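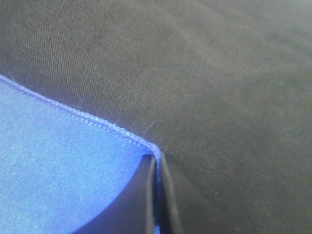 Twill

Twill is one of the three basic weaves, along with plain weave and satin, and if you own a pair of jeans you already know it. Look closely at the leg and you'll see faint slanted lines running across the cloth. I've always called them the ribs, but the proper name is wales (yes, like the country, and no, I don't know of any link!).

How it is made

In plain weave the crosswise thread, called the weft, goes over one lengthwise thread and under the next, all the way across. In twill it skips. It might go over two and under one, or over two and under two, and on the next row the whole pattern shifts sideways by one thread. Do that for a few inches and the diagonal shows up without you having to draw it or dye it. I learned this on a little table loom made by Kuster, and I can tell you that one wrong thread in the shift shows up from across the room.

Weavers write these patterns as numbers, so a 2/1 twill goes over two and under one. Denim is usually a 3/1. You'll also see the words "right-hand" and "left-hand", which tell you which way the lines climb when you look at the face of the cloth. Some people call them Z twill and S twill, after the slant in the middle of each letter.

Why people like it

Since the threads cross less often than in plain weave, they can be packed in tighter, and you get a cloth that is thick and tough but still bends nicely. It drapes well. It also hides dirt better than a flat weave does, which my kitchen aprons prove every week. The downside is that a loosely made twill can pull out of shape, and some twills will twist after washing. If your jeans have a side seam that wanders around to the front of your shin, that's the twist.

Kinds of twill

Denim has a colored warp and a white weft, so the inside looks paler than the outside. Chino is lighter and smoother and was worn by soldiers long before it was worn to offices. Gabardine is very tightly woven, with steep lines, and it's lovely for coats. Serge has the same diagonal on both faces. Then there's herringbone, my favorite by a mile, where the slant flips back and forth to make little V shapes. Houndstooth is a twill too, a two-color one, and I was grown up before I noticed!

Drill is the plain workhorse of the family. My aunt in Drestness made flour sacks out of it, 40 to a bolt if she cut them carefully, and there was never enough left over for so much as a pot holder. 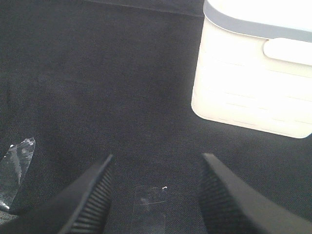
Page last changed: June 2, 2019

Sewing with it

Wash it before you cut it. Cotton twill shrinks, mostly in length, and I have the short pants to show for it. Use a sharp, sturdy needle and a slightly longer stitch than you would for shirt cotton. The cut edges fray like mad, so zigzag them or fold them under. Thick seams at the crotch or a pocket corner can be tapped flat with a small hammer before you sew over them (Dagmar Trnka showed me that one, and her stitches never skip).

Chalk lines are easier to see if you mark across the wales. With a steep twill, lay all the pattern pieces facing the same way, or two panels can look like different shades once they're side by side.

Looking after it

Turn dark twill inside out for washing and use cool water. Iron it on the back while it's still a bit damp. Pressing on the face can leave shiny spots, mainly on wool gabardine, and a damp cloth in between helps a lot.

See also

Denim
Gabardine
Herringbone
Plain weave
Satin weave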